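The Drelleck Letter: One Basket, One Shelf

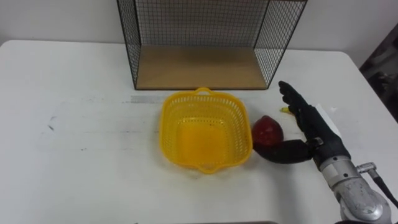

A reader in Sorgate wrote in to say that baskets are where good intentions go to die, and that hers has held the same dead batteries and takeout menus since spring. She wants to know why I keep telling people to buy more of them.

Fair! But I'm not telling you to buy more of them, I'm telling you to empty the ones you've got (I had 4 in the kitchen alone, and I couldn't have told you what was in any of them). So this month I've been doing what I call the bare shelf week. Everything comes off, the shelf gets wiped down, and nothing goes back until you reach for it and miss it.

I like a wire shelf with a wood board for this. Onions and potatoes get some air, and the board keeps small jars from tipping. The yellow plastic basket is my pick for fruit, mostly because of the handles and all those slots and holes. You can lift the whole thing over to the sink, rinse it out, and let it drip. Mine had gotten sticky down in the corners from a peach I'd forgotten, and an old toothbrush got it out in no time.

Now the fake fruit question, which comes up every time I write about kitchens. I'm for it! A dark red one looks cheerful on a white table and never goes soft. Just don't mix it in with the real stuff. I bit into a wax pear at my aunt's place in Orutthorpe when I was a kid and I still think about it.

By the end of the week I'd put back the oil, the salt, the tea and one good bowl, and the rest went into a box by the back door. Two things came out of the box again, the rice and the little grater. The basket is staying on the table where I can reach it while I'm chopping, and the shelf gets to be half empty for a while.

If you try it, send me your list of what made it back. I'll print a few in September, along with the onion soup I promised and keep forgetting to type up.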